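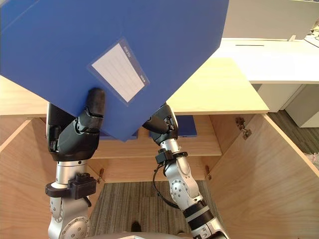

Figure 5. Blue file box with ruled label card in its clear holder

Labeling and Loading Your File Box

Now for the fun part! A good label saves you so much digging later, and it takes only a few minutes to get right.

1. Slide the blank card out of the clear holder. If it sticks, push it gently from one end with a fingertip.

2. Write the subject on the top line in large letters, then the dates underneath. The ruled lines keep everything straight – even if your handwriting wanders like ours does.

3. Slide the card back in with the heading at the top.

4. Load your papers with the spines facing out. The Dritov box holds up to 300 sheets, and it really does look great on a shelf when it's full.

5. Close the box and stand it upright with the label toward you.

Note: Use pencil if the contents change often. You can erase and rewrite a card many times before it needs replacing. Spare cards come in packs of 20 (order no. 2987).

Caution: Do not carry a full box by the label holder. Support it from underneath, and keep it level until it is on the shelf.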